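Last updated: 2018-04-13

Right, a few of you asked what looking after a two-armed robot involves on an ordinary week, so settle in with a cup of tea, because it's Friday and I do go on a bit. Ours lives at the Iltham workshop and answers to Mokmont (the project name, but it stuck to the machine and now we all say it as if it were a colleague). 1/

The job it's set up for at the moment is tidying a sitting room. Cushions, mostly! Cushions are lovely things to practise on, soft and forgiving, and they are also very good at finding out a lazy finger. If one finger closes late, the cushion twists round in the grip and you spot it straight away. 2/

So every session starts at the hands. Power on, arms out in front at a comfortable height, fingers half curled, and then I leave it alone for 15 minutes before I ask it for anything. I used to skip that wait and I used to spend my afternoons chasing faults that weren't there. 3/
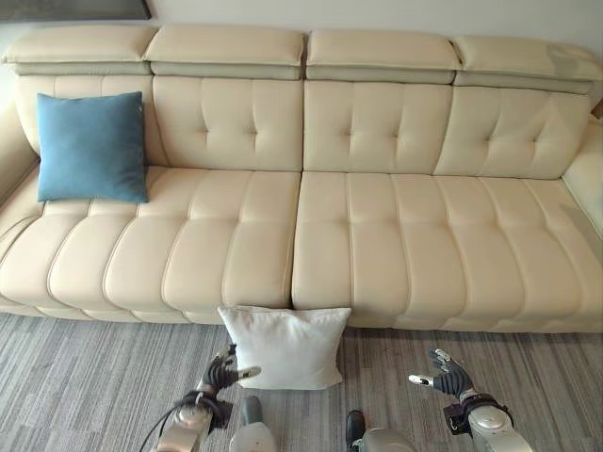

After the wait I run each finger open and shut on its own, slowly, left hand and then right, and listen. You do get to know the sound. A healthy joint has a soft, even whirr, and a dry one has a little tick in it, like a bicycle that wants oiling. Thumbs last, as they work hardest and sulk most. 4/

Then cables. I follow each one with my fingers from the wrist back to the elbow, feeling for anything stiff or flattened. What you want is enough slack for the wrist to turn all the way round and not so much that it can catch on the furniture. I learnt that at Coltengate, where a loop hooked itself over a drawer handle and I lost most of an August to the repair. 5/

Now, the knitted covers. I'm very fond of the covers. They keep fluff out of the knuckles, and carpet fluff is a menace, it winds itself round a pin and packs down hard like felt. They come off every 42 hours of running for a shake and a gentle wash, and go back on with the ribbing straight, well clear of the finger joints. 6/

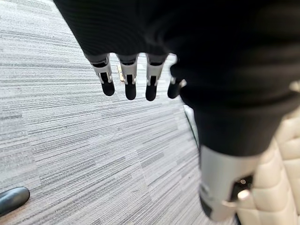
Kaczmarczyk replied to ask whether the covers don't make the hands run warm, and whether I'd not be better off leaving them bare and just brushing the joints out each night. Fair question! I did try it bare for a while. The brushing took ages and I still missed bits, so back on they went. If yours run hot, try a looser knit before you give up on the idea. 7/

Fingertips next. There are 4 fingers and a thumb to each hand, and I wipe every pad with a barely damp cloth, then press it with my own thumb to feel whether it's gone hard or shiny. A shiny pad slides on leather, and you'll be blaming the grip settings until teatime. I change them at 500 grasps whether they look tired or not, and I write it in the book. 8/

Last of all I set the height over the seat. I bring the hand in slowly, palm down, stop well above the cushions, and look along underneath to check the fingers are hanging level. If one's lower than I'd like, it gets adjusted there and then, before anything is allowed to move at proper speed. 9/
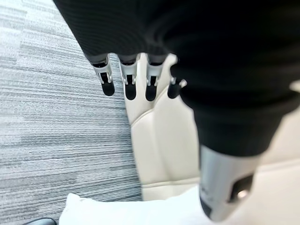

Fingers over the seat, cover on.

And that's the morning gone, more or less. I've got a wrist bearing to look at on Monday, which I'll post about if it's interesting, and very likely if it isn't. Do send me your own cover patterns in the meantime, especially anything that stays put round the thumb! 10/10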